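HAND-HELD GRIPPER COMPARISON: BENCH SAFETY CHECK WITH COMMENTS
Station 5, Wardale site
Sun 25 May
Units under test: Wulard (large, angular fingers) and Clegg (compact, slim fingers)
Status: OK to continue with open items, see end

Fill this in before anybody picks up a gripper. Mark OK, FIX or N/A. If FIX, write something in the comment, last month half of these came back with a tick and nothing else.

1. AREA

1.1 Floor clear on operator's side of table: OK
Comment: Chair moved out. Keep it out for the standing trials.

1.2 Side rails tight, no movement when pushed by hand: OK
Comment: Left one had a loose bracket in February. Retightened then, marked with paint pen, mark still lines up today.

1.3 Tripods stable, legs fully spread: OK
Comment: Right one is close to where people walk. Go round the left.

1.4 Loose cables off the walking path: FIX
Comment: Cables on the floor behind the table again. Not in the operator's way but you will catch a foot if you cut through at the back. Need covers or at least tape. Second time reported.

1.5 Curtains away from power supplies: OK

2. TABLE AND BOARD

2.1 Board flat, doesnt rock: OK
Comment: Pressed all four corners. Fine.

2.2 Board surface clean, no grit: OK
Comment: Wiped before start. Slim fingers scratch it if there's grit under an object.

2.3 Nothing on the board except the test objects and what you are holding: OK
Comment: Pens, phones, coffee all go on the shelf behind. Coffee especially.

2.4 Table feet on carpet, no shims: OK

3. WULARD, LEFT HAND

3.1 Side plate screws snug: OK
Comment: One took a quarter turn. Check again after the first 60 cycles.

3.2 Fingertips square and matching: OK
Comment: Slight wear on the lower tip. Not enough to swap.

3.3 Pinch point between finger base and body: CAUTION
Comment: Same as always. Thumb stays low on the body, never forward of the plate. The plate edge isn't sharp, I ran a cloth along it and no snag.

3.4 Cable has slack but does not reach past the table edge: OK
Comment: Loop it to the left. If it goes under the wrist the operator ends up pulling it tight on every turn.

3.5 Weight: comment only
Heavy. Nearly 600 g with the plate on. Ten minutes and the wrist complains. Rest breaks are on the sheet, take them.

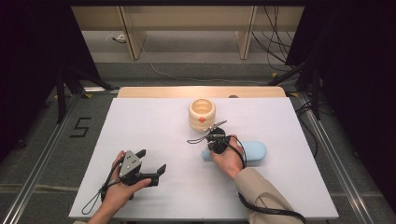
3.6 Grip release when power is cut: OK
Comment: Pulled the plug three times with the soft block in the fingers. Let go each time, no jerk. Do this one with the block first and the ribbed cup second, the cup tips over if it gets dropped from any height and then you're chasing it across the floor.

4. CLEGG, RIGHT HAND

4.1 Housing fasteners present and tight: OK

4.2 Finger ends, burrs and bends: FIX
Comment: Small burr, inner side of one finger. Can feel it with a fingernail. Took most of it off with the stone, wants doing properly. Don't use on bare skin side, obviously don't point it at your own other hand either, which is easy to do when both units are working over the same object.

4.3 Cable routed along forearm, not across palm: OK
Comment: Thick one is stiff. Run it round the wrist and down the sleeve, then off the right side. Long sleeves please, it rubs.

4.4 Thin lead not near the moving parts: CAUTION
Comment: Sticks out to the side and wants to go where it likes. No pinch seen so far. Clip ordered from Grullier, not here yet.

4.5 Current limit set and checked on controller: OK
Comment: Set to 107 on the dial, locked. If you find it at anything else write it down before you change it.

4.6 Housing temperature after warmup run: OK
Comment: Warm, can hold it without thinking about it. Wulard stays cooler.

5. BOTH UNITS TOGETHER

5.1 Stop button within reach of a free elbow or foot: FIX
Comment: Foot pedal works but slides on the carpet. With a gripper in each hand the pedal is all you have. Needs a grippy mat. Not running the fast program until this is sorted.

5.2 Cables don't cross when arms cross: OK
Comment: OK for the slow hand-over. Left over right is fine, right over left drags the stiff cable across the board and takes the cup with it.

5.3 Finger to finger contact: CAUTION
Comment: Slim metal finger on black finger, it clicks and nothing breaks, but stop and look at the tips each time. Log it.

5.4 Second person in room: OK

6. CYCLE COUNT AT TIME OF CHECK

Wulard 2000, full check due now, done, see section 3.
Clegg 600.
So not a fair comparison on wear yet. Comfort notes are fair, wear notes are not, please dont mix them in the report.

OPEN ITEMS
1.4 floor cables, covers or tape
4.2 finish burr, check again under the lens
4.4 fit clip when it arrives
5.1 mat for pedal, BEFORE fast program

Slow program and single-hand trials can go ahead on both units. Recheck 3.1 after the first set and write the result next to it, same sheet, don't start a new one.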